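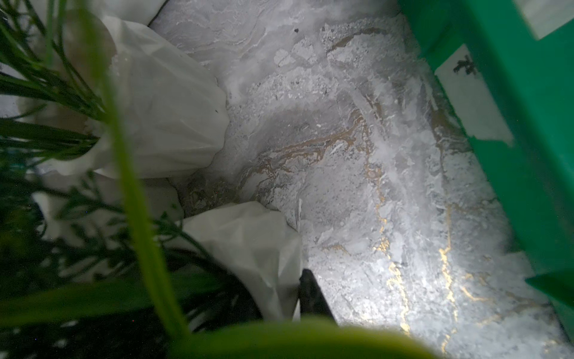 Home Shop Potted Plants Wrapping Counter Visit Us News Contact

6 min read

Lirach Plant House opens a wrapping counter in Horkcombe, with marble-patterned tops and crates you can borrow

HORKCOMBE — Lirach Plant House, the family-run seller of potted herbs, grasses and small evergreens, is very happy to announce the opening this June of its new wrapping counter, a long, bright, generous worktable at the front of the shop where customers can have their plants wrapped and crated for the trip home, or can roll up their sleeves and do the wrapping themselves with a member of the staff standing by to lend a hand.

Anyone who has shopped with Lirach over the years will remember the old arrangement. Plants were rung up at the register, carried around to a folding table beside the back door, and wrapped in whatever corner was free. It worked well enough when most people went home with a single pot of thyme under one arm. It worked much less well in spring, when a family might come through with a dozen pots, a bag of soil and a stroller, and the line ran past the seed racks and out into the parking lot.

"We kept saying we would fix it after the busy season, and then there would be another busy season," said Gladys Ccori, who owns the shop together with her business partner, Oluf Bisgaard. "Last year we wrapped 1507 pots at that folding table between the first warm week and the end of summer. I know the number by heart now, I'm afraid. Ebony kept the tally on the wall in pencil and I walked past it every morning with my coffee."

The new counter takes up the whole of the front window bay. Its top has a pale marble pattern in white and gray, with brown-tan streaks and fine gold veins running through it, and it was supplied and cut by Boltov, the surface workshop on the other side of town. Choosing it took a good deal longer than anyone expected. Mr. Bisgaard had his heart set on plain dark green, to go with the shop sign. Ms. Ccori wanted something light, so that spilled soil would be easy to spot and sweep up, and so that the plants themselves would stand out against it. For two weeks a row of sample pieces sat beside the register, and customers were invited to put their pots down on each one and say what they thought.

"People took it very seriously, which I loved," said Ebony Partington, the shop's manager. "One gentleman came back three times with the same little fir. The light one with the gold veins won by a mile, and Oluf has been a good sport about it. He says now that he liked it all along — I have my own recollection of how that went."

How the counter works

The idea is a simple one, and it was borrowed, with some pride, from the way a good bakery boxes a cake. After paying, customers bring their plants to the counter, where each pot gets a white wrap around the base, gathered in loosely at the stems and left open at the top. Tall and grassy plants are wrapped a little higher, so that the leaves are held together on the way through a car door but still have room to move. The wrapped pots then go side by side into a plastic crate with slatted sides, and the crate goes out to the car, the bus stop or the bicycle rack, as the case may be.

There is no charge for wrapping, whether it is one pot or twenty. Customers who bring plants in from home, perhaps to take to a friend or to a new apartment, are welcome to have those wrapped as well for a small fee per pot, and the staff will happily look the plants over at the same time and offer an opinion on anything that seems droopy or cramped.

The crates are part of a borrowing plan that Lirach has wanted to try for a long while. The shop has bought 248 of them, secondhand, from the produce wholesaler Jankauskaitė, which was changing over to a different size. Each customer leaves a small deposit, takes the crate home, and gets the deposit back when the crate returns. There is no time limit. If you find that you've grown fond of your crate and would like to keep it for the garage or for raising seedlings on the porch, that is perfectly fine too, and the deposit simply covers it.

"I used to feel a bit sad, watching people drive off with their pots rolling around on the floor of the car," said Mr. Bisgaard, who grows most of the shop's rosemary and lavender himself in the two long greenhouses behind the building. "You look after a plant for a year and a half, you turn it, you pinch it back, you worry about it in the cold snaps, and then it tips over at the first stop sign. A crate is not a glamorous thing, but it will get your plant home standing up."

Learning to wrap

To mark the opening, Lirach will hold a series of evening wrapping classes, led by Marama Rewi, a florist who trained and worked in hotel flowers before she joined the shop in the fall. The classes begin at 6:30 in the evening and run for an hour and a half, with tea and something sweet halfway through. Groups are kept to nine people so that everyone can have a proper stretch of counter to work on.

Ms. Rewi will cover the everyday base wrap used at the counter, a gift wrap with a folded collar, and a traveling wrap for plants that have a longer way to go. She will also spend some time on the needle-leaved and grassy plants, which many people find awkward to handle. Beginners are very welcome, and so are children over ten who come with a grown-up.

"The mistake I see most is pulling everything tight," Ms. Rewi said. "You want to be able to slip two fingers down between the wrap and the stems. Crumple the sheet up in your hands first, then open it out again, and it will sit around the pot so much more kindly than a flat one will. And water the plant the evening before, please, and let it drain. I say that one at least four times in every class."

Each person who takes part will go home with a wrapped plant of their choosing from the class table. Some 61 people have already put their names down, so further evenings are being added as the summer goes along, and the shop suggests calling ahead before making a special trip.

A word on caring for your plant once it is home

The staff are asked the same thing at the counter many times a day, so it seems worth setting down the answer for anyone reading. Take the wrap off, or at least fold it well down, on the day you get home. A wrapped pot can look very pretty on a table, and it's natural to want to leave it that way until the guests have been, but water collects in the bottom of the wrapping and the roots do not enjoy sitting in it. If you do want to keep the white around the pot for an evening, lift the plant out to water it over the sink and put it back when it has stopped dripping.

The clean wraps can be brought back to the counter and dropped in the bin at the left-hand end. Those in good shape are used again to line crates.

Visiting the counter

The wrapping counter opens each morning at 9:30, half an hour after the shop itself, and the last plants are wrapped fifteen minutes before closing. Parking is free in the lot behind the greenhouses, and there is a short loading space by the front door for people with heavy pots. Those who would like a large order wrapped, for a wedding or an office or a new garden bed, are kindly asked to give the shop two days' notice.

About Lirach Plant House

Lirach Plant House grows and sells potted herbs, ornamental grasses, dwarf evergreens and seasonal bedding plants from its shop and greenhouses in Horkcombe. It was started by Gladys Ccori and Oluf Bisgaard as a market stall with one table and a borrowed van, and moved to its present building after outgrowing two smaller ones. The shop also runs a winter holding service for tender plants, with places offered from early fall.

Press inquiries

Reporters and editors who would like to visit the counter, sit in on a class or speak with any of the people named here are asked to get in touch with Jytte Mogensen, press and events, at the shop in Horkcombe. Mornings before 11 are the easiest time to reach her.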